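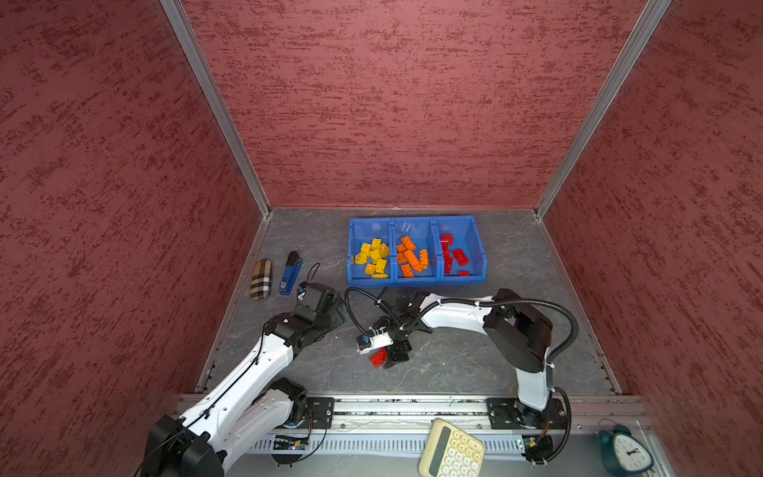 July 24, 2023

Progress report to the Bernstead games fund, milestone 3
Project: *Clirus*, a harbour management game for PC
Studio: Hetlow

## Where we are

The milestone 3 build was uploaded to the shared folder this morning. It covers the first 30 in-game days of the campaign, from the opening of the ferry terminal to the first winter timetable. A player can finish it without using the debug menu. Saving and loading work at any point except during a docking, where we have switched the save button off for now.

The build is stable on our own machines. We have left it running at triple speed for long sessions and it no longer slows down when the car park fills up. The cause was the queueing code, which checked every vehicle against every other vehicle each tick. It now only checks the lane.

## Work done since milestone 2

- Staff hiring and shifts are in. Workers have a wage, a skill and a tiredness level. Tired workers make mistakes with tickets and ropes.
- The weather model is finished apart from fog.
- Freight contracts replace the old flat income. The player bids for them and pays a penalty for late loads.
- The tutorial has been rewritten. The old one explained the budget screen before the player had any money to spend.
- All text has been moved out of the code and into one file. It holds 3793 lines, which is more than we quoted to the translators, and we are waiting for their new price.

## Playtest

We ran one remote playtest with 60 players, using the build from early July. Most of them liked the bidding and the harbour map. The main complaint was the middle of the campaign, where the second ferry is too expensive and there is little to do but wait. We have lowered its price and added two small contracts to that stretch. We don't yet know if that is enough, and the next test will look at it.

Several testers didn't understand why their ferries were leaving half empty. The ticket price was the reason in each save file we checked. The game shows this in the finance screen only, so we are adding a warning on the timetable as well. 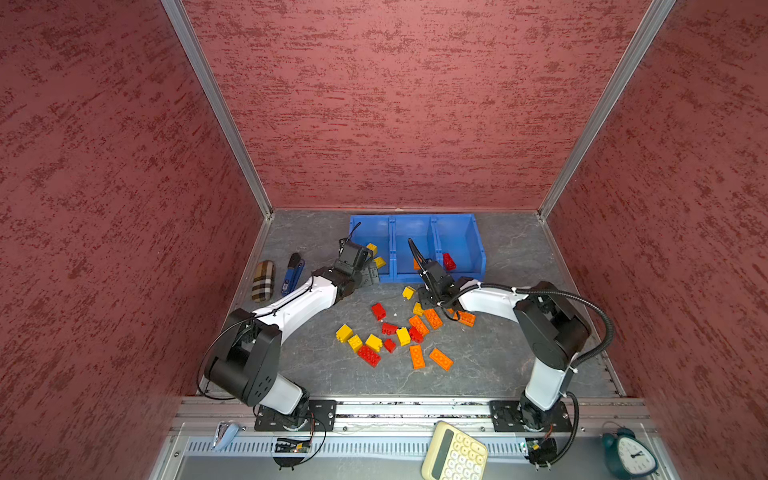
## Problems and delays

Fog is late. Ships have to slow down and change their order of arrival, and this breaks the timetable in ways we haven't fully fixed. If it isn't working by the end of milestone 4 we would like to release without it and add it in a patch.

Fakir, our interface toolkit, changed how it handles text boxes in its latest version. We have stayed on the older version and don't plan to move before release.

The sound budget is unspent. The composer's start was put back and the money carries over to the next period. No other line is over or under in a way that needs your approval.

## Next period

1. Days 31 onwards of the campaign, up to the spring storm.
2. Controller support.
3. Second playtest, with new players only.
4. Store page text and a short trailer.

## Decisions needed from Bernstead

Please confirm that fog can be treated as optional for release. We also need your agreement to the higher translation cost once the quote arrives. The second claim form is in the same folder as the build, with the invoices attached.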